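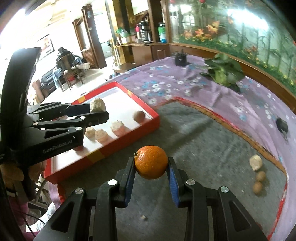
Tamara Semeniuk
Collections and Learning Officer, Melnychuk House

Learning > Front Room > Gallery

Search the collection Enter keyword Go

The Front Room in Use

Melnychuk House opened its front room to the public in November as a place for handling and sorting ordinary things: fruit, nuts, stones, vegetables and whatever else the season provides. The room is furnished as a household would furnish it, and visitors work on the floor. This page presents the room during a sorting activity, with notes on the objects and furnishings.

Floor activity, front room
An orange, the red-rimmed tray and a purple cloth with small white and blue flowers. Two small brown nuts lie on the gray carpet at the right.

Notes to the gallery

The tray
Trays serve as the starting point for most sorting activities. The one in this picture has a white inner surface and a yellow stripe at the front, and it holds a mixture chosen for contrast in texture, including a rough beige rock and a round brown fruit. Visitors are asked to return all pieces to a tray before leaving the room – small items are easily lost in the carpet.

The orange
Citrus fruit is used throughout the winter program. The peel gives younger visitors something definite to describe, and the fruit is firm enough to be passed from one place to another many times. Fruit used in handling activities is not served afterward.

The floral cloth
Leafy greens are set out on the cloth to keep them apart from the dry items. Cloths are washed after each group and replaced when they fade. The House welcomes donations of patterned cotton in good condition, which may be left at the front desk with a note of the donor's name.

The display case
The large glass case is painted with flowers, grasses and plants in orange, yellow and green. Groups often begin at the case and choose a color or a plant shape to look for among the objects on the floor. Visitors are requested not to lean on the glass or attach paper to it.

The counter
The wooden counter behind the carpet area has shelves for bottles and other household goods, and a coffee maker is kept there. Refreshments are prepared by House staff only. A small wooden stool stands near the counter.

Visiting the room

Sessions are limited to 12 visitors and last about 100 minutes, including time for tidying. School groups from Delville and the surrounding district should book through Inna Pasichnyk in the Learning Office. Individual visitors may join the open session, which begins at 2 p.m., without booking. Shoes are removed at the louvered door and stored in the hall.

Persons with nut allergies should inform staff on arrival – the dry items can be exchanged for stones and shells.

Requests to reproduce the picture on this page should be addressed to Gergely Deák, Publications, and should state the intended use. Printed copies of the accompanying activity sheet are available at the front desk.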